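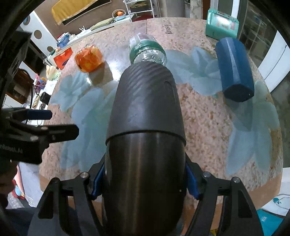
*Fig. 1. Hand-held gripper closed lengthwise on a metallic cylinder, one blue pad against either side.*

## Session 4: looking after the hand-held gripper

Netside short course, Kostham workshop. Notes dated 2023-06-26.

I'm going to spend most of this session on the boring bits, meaning pads, pivots and the zero position, and I make no apology for it! Last April I lost a whole afternoon to a gripper that "wouldn't grip", and the trouble was one bolt that had backed off by half a turn. I'd already changed the pads twice by then.

Look at Fig. 1 first. With a big smooth cylinder the fingers stay well apart and the pads do nearly all the work. Any slop in the linkage shows up as the object rolling in your hand (well, in the tool's hand). I like a fat, shiny test object for exactly this reason, and I always try one before I reach for a spanner.

### What to check, in order

1. **Pads.** Wipe both with a damp lint-free cloth and let them dry. Run your thumb along the blue surface and feel for a lifted corner. If you find one, replace the pair. I know it's tempting to do just the bad side, but then the two sides grip differently and you'll be chasing that for weeks.

2. **Pivot bolts.** These are the round silver ones joining the black plates. Hold the finger by its tip and rock it sideways. You want smooth movement and no click. If it clicks, nip the bolt up an eighth of a turn and try again. Too tight is just as bad, as the finger gets lazy coming back.

3. **Opening.** Let go of the trigger and look straight down between the jaws. Both pads should face each other, with the left a mirror of the right. Our setting is 118 mm between pads, measured at the tips with the steel rule from the Zarel kit. If one side hangs back, go to step 2 again before you touch the stop screw.

4. **Zero.** Close fully on nothing and read the counter. Anything up to 2 is fine. Over that, reset it from the Mets menu and write it in the log, please, with your initials.

5. **Cycle test.** Open and close 15 times at a normal working pace, then pick up a cylinder, a carton and something small and boxy. Mix up the angles a bit. I do this on an ordinary cluttered table, as a bare bench flatters everything.

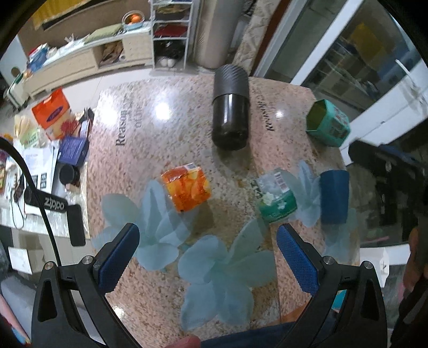 ### Common faults

**Object twists as you lift.** Nine times out of ten it's a dirty pad. Clean, retry, then look at the pivots.

**Jaw sticks half open.** Check for grit between the plates. Dry brush only, no oil! Oil creeps on to the pads and then you're buying pads.

**Counter drifts during the day.** Usually the cable, so reseat it at both ends and redo step 4.

Pads on our oldest tool lasted roughly 69 hours of use last time, so start looking properly before then.

### For next week

Bring your log sheet with steps 1 to 4 filled in for your own tool. Step 5 we'll do together.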